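4. Changing the wall covers and re-zeroing the arms

Applies to both Pikstead two-arm cells. Do this section after any cover swap, any bump to the rail, or when an arm has been off its plate. If you only swapped a gripper jaw skip to 4.4.

Have ready: hex keys (the long set, not the folding one), painters tape, lint-free cloth, the Muvell torque driver, spare white clips for the baskets, a printed copy of the zero sheet.

CAUTION: Arm power off AND the plug pulled before hands go over the rail. The switch alone leaves the motor boards live. Green LED under either mount still lit = not off. Wait for both.

4.1 Clearing the box

1. Park both arms from the console. Wait for the "parked" line for left, then right.
2. Power down, pull plug, check LEDs.
3. Take everything off the table. Task items go in the gray tote, keep the small stuff together.
4. Unhook the back basket first, then the left wall one. Empty them before you unclip, not after.
5. Wipe the table. Water only. The Graltau cleaner leaves a film and the wrist cameras pick it up as glare.

NOTE: Smudges that don't come off with water can stay. Do not scrub the tabletop, it goes shiny in patches and then you get to do the lighting check twice.

4.2 Wall covers

1. Peel the old cover from the top corners down. Slow. Leftover adhesive on the extrusion comes off with a thumb.
2. Back wall goes on first, then left, then right. Start at the crossbeam and work outward.
3. Smooth flat with the cloth. No bubbles behind the arms' working area.
4. Trim flush to the posts. Don't tuck extra into the T-slot — it works loose and ends up in the gripper.
5. Write the cover name in the cell log before you forget which one it was.

Covers are matte only. The MacPherson rolls come in matte and satin and the cartons look the same, so check the lable on the end of the roll.

4.3 Remounting baskets

1. Back basket clips onto the crossbeam, centered over the table.
2. Left basket onto the diagonal rail, white clips, all of them. Cracked clip = new clip.
3. Push down on each basket with a flat hand. If it slides, redo it.
4. Put one light item in each basket for the reach test. Nothing glass.

4.4 Arm plates and cables

1. Check the bolts on both black mounting plates. Torque driver on setting 2. Stop at the first click.
2. Follow each wire along the rail with a finger. Loose is OK, pinched is not. Nothing under a plate.
3. Wrist cable: should loop up and over the wrist with slack to spare. Turn the wrist by hand through its full travel (power still off). If the cable goes tight anywhere, re-seat it at the elbow and try again.
4. Camera bracket snug. Lens wiped, dry cloth.
5. Plug back in, power on. LED green under each mount. If one stays dark, power off and re-seat the board connector on that side. Still dark after the second try, see section 7.

CAUTION: The arms drop when power is cut outside of park. Support the forearm if you have to kill it mid-move.

4.5 Zero and reach test

1. Tape the zero sheet down, arrow toward the back wall. Square to the rail.
2. Console: ZERO LEFT, then ZERO RIGHT. Never both together.
3. Each arm should stop over its own cross. More than 2 mm off, loosen the plate, nudge, retorque, rezero.
4. Zero sheet off. Load the desk set: pencil cup at the back left, calendars in front of it, base board under the front one.

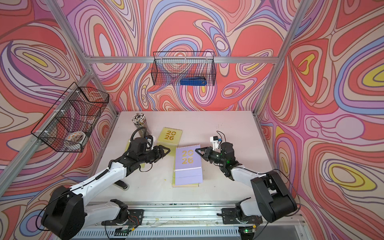
5. Run REACH at half speed. Grippers come in from both sides and stop short of each other with the calendar between them. Hand on the stop button the whole time, don't trust the first run after a plate change.
6. If one gripper arrives clearly before the other, thats a speed profile mismatch and has nothing to do with zero. Reload the profile on both arms and rerun.
7. Repeat with the baskets. Back one, then left. Jaws should clear the mesh going in and coming out.
8. Full speed, same sequence. Listen for the elbow. Clicking = stop and go to section 6.

NOTE: Pencil cup gets knocked over now and then when the left wrist cable is looped too wide. Fix the loop, don't move the cup. Cup position is in the task file.

4.6 Log and release

1. Log cover name, zero offsets left and right, who did it, time of day.
2. Reset the cycle counter to 0. Bolt check is every 1000 cycles, wrist cable replacement every 2000.
3. Save the profile under slot 13. Slots below that are factory, leave them alone.
4. Take the tag off the door of the cell.

If the cell sits over a Sunday with power off, redo 4.5 steps 1 to 3 before the first run. Rest can be skipped.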